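Snack table, Grollwood share house

Renata Brzozowska and Daniyal Paracha have kept a shared snack supply at the Grollwood house for a couple of years now. Everyone puts in, one person does the shop, and it all gets tipped out on the dark grey table by the window before it is put away. This gallery is from the November shop.

Most of it came from the Chinese grocer on Zawadzka Street, with a budget of 90 dollars. Daniyal did the buying and Renata did the sorting. Savoury things go in the kitchen cupboard, sweets go upstairs, and anything already opened gets a peg.

Click any picture for the larger size. The older galleries (Pritano flat, Vusten Road) are still up and can be reached from the menu on the left.

November, before sorting
Potato sticks in the yellow and white bag, 香脆薯条 on the front. The green bag with the orange and white lettering is behind them. The cream paper bag has dark red brush-style characters, and the tall beige paper one has its small print and barcode showing. The white cardboard box is going out with the recycling on Saturday.

Requests for the next shop go on the list on the fridge. Please write the flavour as well as the name, and leave a note if you want more than one bag. 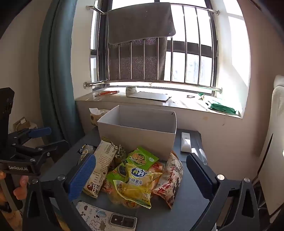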